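Vostmont reopens ground-floor room to day users

The ground-floor room at Vostmont is open again to day users from Tuesday, March 14, 2023, following a change in its furnishing. The long desks have been withdrawn and a stone-patterned table with chairs is now provided for small work. Opening hours are as before, and bookings are taken at the front desk by Deisy Giraldo or on extension 2310.
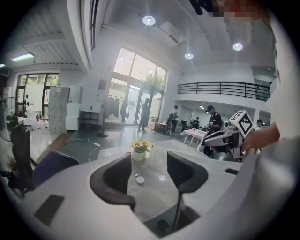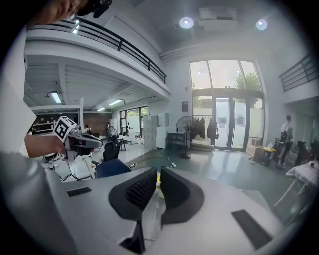
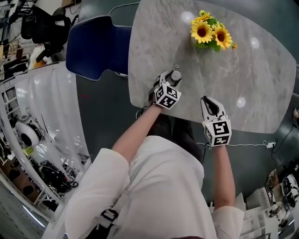
Pankaj Bhatia wrote to the office that the table suits close work far better than the desks did, although he would like the heating switched on earlier in the morning. He also asked whether flowers could be kept on it all year – a request which has been passed to the house office.

Users are reminded that bags must be left in the lockers and that cables should be kept clear of the walkways. Groups of more than 8 should apply in writing. A second table is expected in May, and the booking form will be amended accordingly.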